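Tip Sheet 1219: Black Mugs with a Metal Rim

Prepared by Samran Sangkhawat. Checked against workshop practice by Boonsong Rungrueang.

Scope

The sheet covers glossy black mugs, straight-sided or nearly so, with a thin bright rim. Two types are in common use: glazed ceramic with a metallic band fired onto the lip, and enameled steel with a bare or plated steel rim. A third type, the insulated stainless mug with a black coating, is treated separately where the method differs. White mugs are easier and are covered in another sheet.

Identifying the type

Hold a refrigerator magnet to the side. If it grips, the body is steel under enamel. If it does not grip, tap the side with a fingernail. Ceramic gives a short, high note when the mug is hung from a finger by its handle. Stainless insulated mugs give a dull sound and are often non-magnetic, so a magnet alone does not settle it. Look at the underside. An unglazed foot ring means ceramic.

Check the rim under a lamp. A fired band on ceramic lies flush with the glaze and will show small gaps where it has worn. A steel rim is continuous and can be felt as a slight edge or roll.

Daily washing

Rinse soon after use. Wash by hand with a soft sponge and ordinary dish liquid. Work around the inside first, then the outside, then the rim with the flat of the sponge. Do not pinch the rim between the sponge and the thumb and turn the mug against it; that motion is what wears the band away on ceramic.

Dishwashers are acceptable for enameled steel if the maker permits it, but the cut edge under the rim may begin to rust. Metallic bands on ceramic should be kept out unless the base is marked dishwasher safe. Coated stainless follows the maker's mark on the base.

Avoid scouring powder, steel wool and the green side of a two-sided sponge. On black gloss every scratch reads as a gray line.

Stains inside a dark mug

Tea and coffee film is hard to see on a black interior. It shows as a brown or rainbow cast when the mug is tilted under a window. The finger test is more reliable than the eye. A clean interior squeaks when wet. A filmed interior feels slightly slick or waxy.

To remove the film:

Put two teaspoons of baking soda in the mug and add 200 ml of hot tap water. Stir until dissolved. Keep the liquid line below the metal rim. Leave for two hours. Empty, wipe with a soft cloth, and rinse until the squeak returns.

For a film that survives the first treatment, repeat it before trying anything stronger. Do not use chlorine bleach on metal rims or stainless interiors. Do not mix any cleaners.

White spots and light flecks

Pale specks inside a dark mug may be one of several things. Sort them in this order.

Reflections. Turn the mug under a fixed lamp. Specks that move with the turn belong to the lamp and need no treatment.

Water droplets. Wipe with a dry towel. If the specks go and do not return, the mug was put away wet.

Hard water scale. The specks stay after wiping and feel gritty. Fill to below the rim with equal parts white vinegar and water, wait ten minutes, empty and rinse. Vinegar should not stay on enamel longer than that, and it should not be used where enamel is chipped. Rinse well before storing.

Speckled glaze. The specks are under the surface and feel smooth. They are part of the finish. A good deal of scrubbing is wasted on these.

Chips. The specks feel sharp or sunken. Retire an enameled mug with interior chips to pencil duty. A ceramic mug chipped at the lip should not be used for drinking.

Drying

Towel-dry the outside within a few minutes of washing if the tap water is hard. Air drying leaves rings on black gloss that then need a second pass.

Three drying positions are in use.

Upside down on a rack. Fastest for the outside. The rim carries the weight, and the bars can mark a metallic band. Use coated bars or lay a cloth over the rack.

Upright. Kind to the rim and slow for the inside. Suitable after a towel has been used on the interior.

On its side. Air passes freely through the open end and the rim is mostly unloaded. A cylindrical mug will roll, so rest it against its handle, or lay it in the fold of a towel. Keep the open end turned toward the middle of the counter. It is the best position for a mug with a worn band and the worst one for a crowded counter.

Place the towel flat. A bunched towel holds water against the glaze and leaves a tide line.

Polishing the rim

On ceramic bands, do nothing beyond washing and drying with a soft cloth. Metal polish removes the band.

On bare stainless rims, a drop of dish liquid on a damp microfiber cloth is normally enough. Fingerprints that remain can be taken off with a cloth dampened with vinegar, followed by a rinse. Rub along the rim and not across it.

Rust at an enameled rim starts as orange points. Rub with a paste of baking soda and water on a fingertip, rinse, and dry with a towel at once. If the points have joined into a line, the enamel beside them is lifting and the mug is near the end of its use.

Microwave and stove

No metal-rimmed mug goes in the microwave. The same applies to enameled steel and stainless in general, whatever the rim looks like. Heat the drink in a plain glass measure and pour it across.

Enameled steel can stand low heat on some stoves if it is not empty. Insulated stainless must never be heated directly.

Storage

Single layer is preferred. If stacking cannot be avoided, put a folded paper napkin between mugs and stop at a stack of two. Black gloss over a silver rim marks at the first slip.

Line the shelf. Cork, felt and ribbed rubber all work. We use the Erkia shelf liner at the Edomden kitchen, cut a little short of the shelf depth so the door closes. Wash liner with the shelf cleaning, and let it dry fully before anything goes back on it.

Hooks are acceptable for ceramic handles if the hook is dipped or sleeved. Leave clearance so that one mug can be lifted without touching its neighbor.

Choosing a counter color

Black objects are hard to inspect on a dark counter and easy on a mid-tone one. A teal, pale gray or light blue mat shows the full outline of a dark mug, and the silver line of the rim stands out enough for wear to be seen. White mats work but throw glare back onto the gloss. For anyone who sorts or repairs mugs in quantity, a plain mat of this kind is worth keeping in the drawer.

Correction, July: an earlier version of this sheet gave the vinegar soak for enamel as half an hour. Ten minutes is the limit.

Related sheets

Tea Film on White Glaze
Travel Lids: Gaskets and Odor
Rust on Enameled Pans
Shelf Liners Compared
Reading the Marks on the Base

Belkadi Household Sheets | Contact | © Belkadi | Back to top

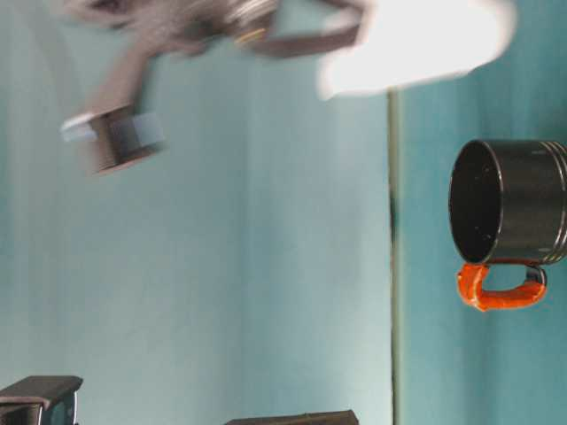
Glossy black mug with a thin silvery rim, against teal.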